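Household Guidance Sheets
Care of clothing and linen: folding a shirt on a padded surface

Prepared by Brigitta Grabner and Hubert Hofstetter for the Zürcher Household Advice Service. Revised June.

Purpose of this sheet

This sheet sets out a method for folding collared shirts at home where no dedicated folding table is available. It is intended for households, for tenants in shared accommodation and for persons taking part in the Service's practical sessions. Readers who require guidance on washing temperatures or stain removal should consult the separate sheets on those subjects.

Preparing the surface

A shirt may be folded on any flat surface that is clean, dry and wide enough to take the garment with its sleeves spread. Hard table tops allow cotton to slide, and a fold made on a polished surface will often open again before the next one is complete. The Service therefore recommends a covering with a short nap, such as a large towel or a thin fleece blanket. The covering should be laid over the existing tablecloth or sheet and drawn smooth by hand from the centre outwards.

Deep creases in the covering will press through into a thin shirt. Slight creases are of no consequence. The hem of the covering should lie parallel to the front edge of the surface where possible, as it then serves as a guide for the line of the shirt.

Dark or strongly coloured coverings should be washed separately at least once before white clothing is placed on them. New fleece sheds fibre for some time, and a clothes brush should be kept to hand. A lamp placed to one side will show up creases that are difficult to see on white cloth under a ceiling light.

Folding the shirt

Fasten the top button, one button in the middle of the placket and the lowest button. Lay the shirt face down with the collar away from you and smooth the back with the flat of the hand. Fold one side towards the centre of the back, so that the fold runs from the middle of the shoulder to the hem. Turn the sleeve down along this fold. Repeat on the second side. The two folds should be of equal width, and any difference should be corrected at this stage. Turn up the tail by a hand's breadth, then fold the lower half of the shirt up to the base of the collar. Turn the whole bundle over.

Shirts that are to be ironed the same day may be left with the collar open and the buttons undone. A loose bundle of this kind takes up more room but is quicker to shake out on the ironing board. 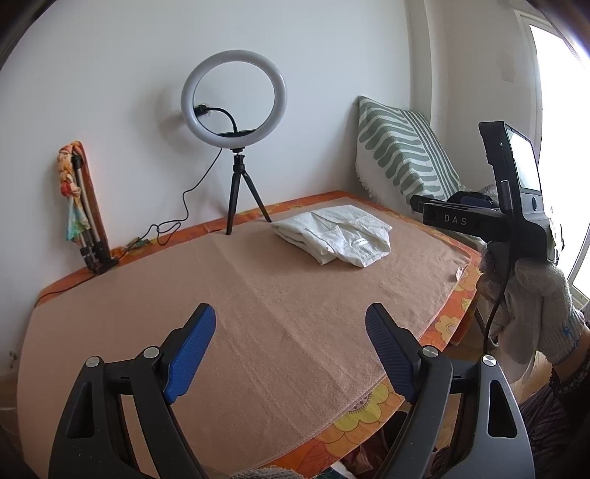
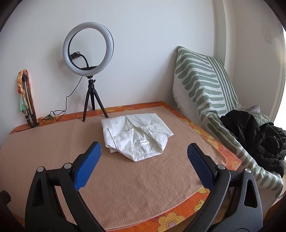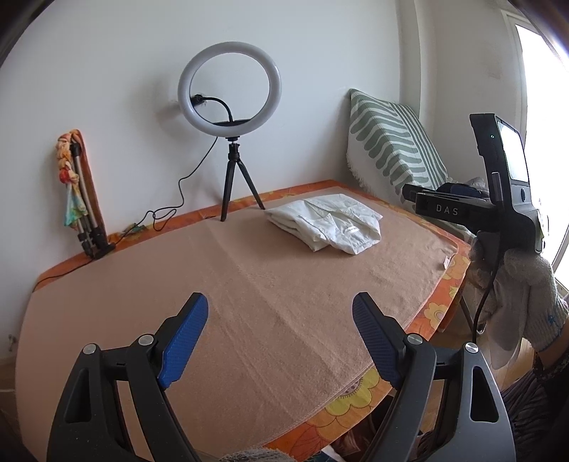 Should a white cotton shirt be stored in a plastic bag?

A plastic bag is suitable for a journey of a day or two but should be avoided for longer storage. Cotton retains a little moisture even when it feels dry, and in a closed bag this may lead to yellowing along the collar and cuffs. A cotton pillowcase or a cardboard box lined with plain white tissue is preferable.

Attention to the collar

The collar is the part of a shirt most readily damaged by poor storage. Both points should lie flat and at the same angle. Where shirts are stacked, alternate the direction of the collars so that the pile remains level, and place no more than five in one stack. A strip of card cut to the height of the collar band and curved inside it will help to hold its shape. Card of 200 grams per square metre is adequate. Heavier card tends to spring open.

Labels sewn inside the neck should be turned flat before folding. A curled label can leave a mark on fine cotton, and in a stack it may mark the shirt above as well. Labels which have come loose at one end should be stitched down or removed with small scissors, with care taken to cut only the thread. Before removing a label, make a note of the washing instructions.

Care of the covering

Towels and fleece blankets used for folding should be kept for that purpose. Fabric softener is not advised for towels, as it flattens the nap and reduces the grip that makes them useful. Fleece should be washed at a low temperature and dried away from direct heat. Hems should be inspected from time to time – a loose thread at the hem catches easily on buttons.

Printed tablecloths underneath may be left in place between sessions, provided that they are shaken out. Crumbs beneath the covering are a common cause of small grease marks on white clothing.

Storage on shelves

Shelves should be wiped and left to dry fully before folded shirts are returned to them. Allow a gap of 3 centimetres between the stack and the back wall of the cupboard. Shirts seldom worn should be taken out and refolded along different lines twice a year, so that the same creases are not set permanently in the cloth.

Further sheets

Sheets on the folding of trousers, knitwear and bed linen are available from the Service on request. Corrections to the present sheet should be addressed in writing to Mechthild Grabner, Publications.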